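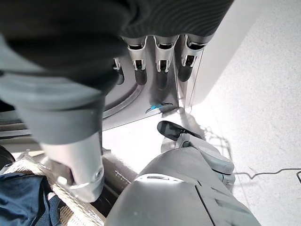 My mother asked me last May when a machine will do her washing. I told her she already has a machine for it, and she gave me the look I deserved. She did not mean the washing. She meant the carrying, the sorting, the pulling out, the hanging, the folding, and then the finding of the second sock.

I have thought about this question more than is healthy. I worked nine years for Laltidholm, where we packed bed linen for hotels, and on a good shift our line folded 1000 flat sheets without one person touching a corner. People hear this and think the problem is solved. But a sheet is a rectangle, and it arrives at our line already clean, flat and alone. Nobody's trousers ever arrived like this.

A home laundry basket is a different kind of work. Everything lies over everything. A sleeve goes inside another sleeve. Dark cloth on dark cloth has no border that a camera likes, and even I take a black sweater for part of a black towel when the light in our bathroom is bad. The hand must also decide how hard to pull. If it pulls too little, the cloth slips away, and if it pulls too much, you have a longer T-shirt than before. 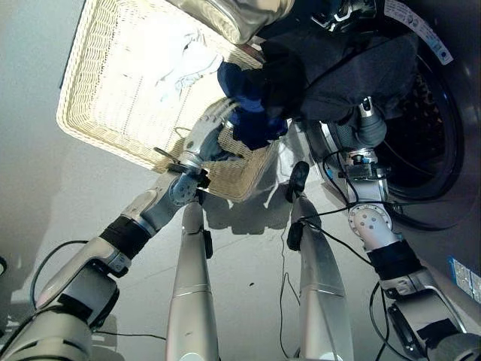

Aiman Siregar wrote to me after my last post that I am judging by the wrong clock, and that a robot which needs 50 minutes to move one load is still useful if it does it while the family is sleeping or at work. I have to admit this is a good argument. My dishwasher is also slower than me and I would not give it back.

Still, I answered him with two doubts. The first is the floor. When I drop a sock between the basket and the washing machine, I feel that my hand became lighter and I look down. A robot has to be told that such a thing can happen, and then it has to bend. The second is the price. A small laundry in my street, Intarasuk, takes 57 for a full month of wash and fold for one person, and they also find the coins in my pockets.

So my answer to my mother today is: the loading, perhaps soon, slowly, with somebody in the next room. The folding of shirts, later. The fitted sheet I do not want to discuss, I can't do this one myself.

She says she will wait, but meanwhile I should come over and carry the basket down - it is heavy, and she has two loads of towels.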